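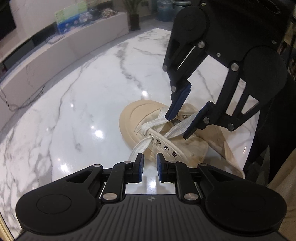 Opinion > Footwear > Materials and Repair

The case for the replaceable shoelace

Most casual shoes fail at one of three points: the outsole, the heel lining or the lace. The first two are expensive to fix. The lace costs very little, yet it is the part for which buyers get the least information.

A lace has four properties that matter: length, width, surface friction and tip diameter. Manufacturers publish the first, sometimes. Friction decides whether a knot holds, and it appears on no label I have read. Flat woven cotton grips itself well and wears quickly at the eyelets. Round polyester lasts longer and slips, so the wearer ties a double knot and then picks at it with a fingernail in the evening.

In August I replaced the laces on a pair of Killska canvas shoes. The originals were 60 centimeters shorter than the pair the shop recommended for the same number of eyelets. Inna Melnychuk, who runs the repair counter at Nkuna, keeps a chart of her own for this purpose. It should not be necessary.

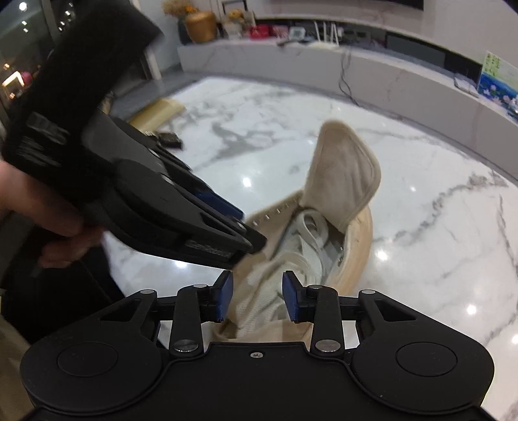
Tip diameter is the worse problem. A tip that clears a new metal eyelet will often jam in a stitched one after 16 months of wear, when the thread has swollen and frayed. Guoqing Cao argued in a trade newsletter that tips should be made in 2 standard diameters and marked by color. I would accept one diameter, provided it was printed on the packet.

The usual objection is cost. Printing three more numbers on a cardboard sleeve adds almost nothing to the price. A shoe discarded over a bad lace wastes a usable sole and upper, and the buyer pays for both again.

Contact the editors | © 2018 Brumavness | Back to top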